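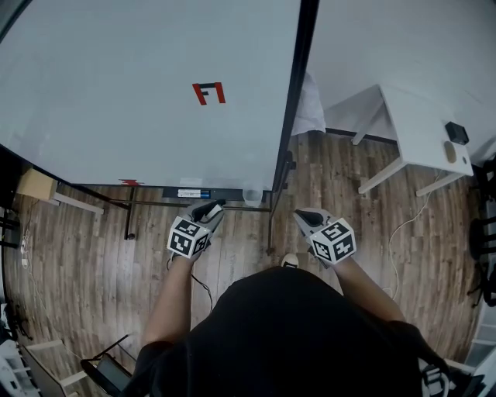 La mesa, con la marca de cinta roja hacia el centro.

Cómo quitar cinta roja de un tablero blanco sin dejar marca

Tengo una mesa grande de tablero blanco liso, con bastidor negro, que compré usada. Lleva una marca de cinta roja pegada en forma de ángulo y, cerca del borde de delante, otra marca roja pequeña en zigzag que no sé si es un resto de cinta o pintura. La cinta lleva ahí 7 meses. Levanté una punta con la uña y debajo queda pegamento. No quiero rayar el tablero ni dejar un cerco amarillo. El vendedor no supo decirme de qué material es. ¿Con qué empiezo?
Wulan Harahap

Karkomance
Secador de pelo a temperatura media, medio minuto, sin pararlo en un punto. Luego tiras de una esquina muy despacio y casi en plano, doblando la cinta sobre sí misma. Si se rompe, más calor. El pegamento que quede sale con aceite de cocina: lo dejas diez minutos con un papel encima y frotas con un paño. Después agua tibia con jabón para quitar la grasa. Nada de cuchillas. Una tarjeta de plástico vieja sirve de rasqueta.
Para la marca pequeña prueba primero con la tarjeta. Si es pintura no se va a levantar entera y habrá que ir con alcohol.

Mazza
acetona y listo, yo siempre lo hago así

Sesasham
Acetona no, sin saber qué tablero es. A mí me dejó mate un trozo de una mesa blanca y no tuvo arreglo. Alcohol isopropílico en un trapo, probando antes por la parte de abajo.
Lo del cerco depende del sol que le haya dado. Si la mesa está junto a una ventana, la zona tapada puede quedar más clara que el resto, y eso no lo quita ningún producto. En la mía tardó 3 meses en igualarse y todavía se nota un poco por la mañana.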